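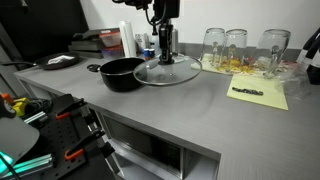
Glass pot lid and black saucepan on the gray counter.

Ticket 2437: Daily devotional email going out with last week's reading
Opened by: Treasa Cullinane
Assigned to: Senan Mulligan
Status: Resolved

Treasa Cullinane, Monday, 8:12 am
Good morning, and I'm sorry to start your week with this! I look after the morning devotional for our church, which goes to 607 people through Hustix, and today they all received the reading on Psalm 121 that they already had last week. The new one was supposed to be Philippians 4:4-7. I can see it in my queue with a green check next to it, so as far as I could tell everything was ready. A few of our older members have already called to ask if they missed something, bless them. One lady said she was glad to read it twice, but I'd still like to get this right before tomorrow.

Senan Mulligan, 9:05 am
Hi Treasa, thank you for writing in, and please don't apologize. Could you tell me two things when you have a minute? First, did you make the new reading by copying the old one, or did you start from a blank page? Second, what does it say under Settings, next to "Passage source"?

Treasa Cullinane, 9:31 am
I copied the old one, I always do, it keeps the closing prayer and the hymn number where people expect them. Passage source says "Linked (Psalm 121)". I've never touched that in my life, I promise.

Senan Mulligan, 10:20 am
That's our culprit, and it's our doing. Since the February update, a copied reading keeps its link to the original passage, and when the email is built the link wins over whatever you typed. Your Philippians text is safe. Please open tomorrow's reading, change Passage source to "Typed in", press Save, and then send a test to yourself only. I've checked the other readings in your queue and two more have the same link, Wednesday's and the Lamentations one after it.

Treasa Cullinane, 11:02 am
Done all three, and the test came through with the right verses. The verse numbers are stuck to the first words though, so it reads "4Rejoice in the Lord". Is that me?

Senan Mulligan, 11:15 am
Not you at all. Tick "Space after verse numbers" just below the source setting and send one more test.

Treasa Cullinane, 11:40 am
Perfect, thank you so much, Senan. I'll send a little note with the Philippians reading this afternoon so everyone gets it. God bless!

Closed by Senan Mulligan. Copy fault passed to Emanuel Cozma under ticket 597.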